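News › Local › Community

Home News What's On Clubs Contact

Last updated: September 2021

Mollah repair evening is back, and the queue went round the corner

I'd missed this more than I realised! The Mollah repair evening opened its doors again last week after a long gap, and I turned up with a toaster under one arm and a very sorry-looking coat under the other. Nearly 100 people had the same idea (not all with toasters), and the line stretched past the chip shop before the doors were even open.

Anwara Bandara, who started the evenings in her own kitchen, was at the front taking names and handing out tea. She told me there were 300 jobs on the waiting list back in June, mostly lamps, radios and zips – so many zips. "People kept hold of things," she said. "They rang me up to ask if they should bin them and I told them to wait."

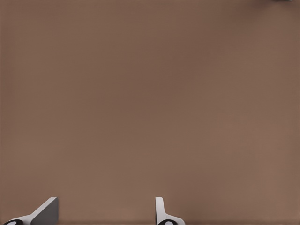 Do you have to book a slot before you come?

Small jobs such as hems, plugs and loose handles can be done on the night, but anything bigger needs booking by phone with Anwara.

I was put with Pranab Ekanayake for the toaster. He had the crumb tray out in no time and found a bent spring, and we had a good natter about his sister's allotment while he sorted it. It pops up now! The coat went to Asanka Sultana on the sewing table, who took one look at the lining and laughed, kindly I think, and has kept it until next time.

It costs £5 a visit, whatever you bring, and parts are extra. The money goes on the hall and on new tools, and there's a collecting tin too if you're feeling flush. Obaidul Nanayakkara is after a decent soldering iron, so if you've got one sitting in a drawer he'd love to hear from you. 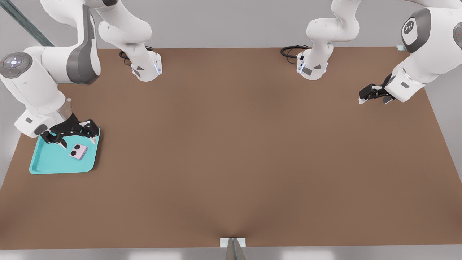 What to bring next time

Bring the lead, the charger and any screws that have come loose (a jam jar is fine). Clothes should be washed first, please – Asanka asked me to put that in. Microwaves can't be taken, and neither can anything that runs on gas. Doors open at six and last jobs are taken at eight. Parking is behind the library.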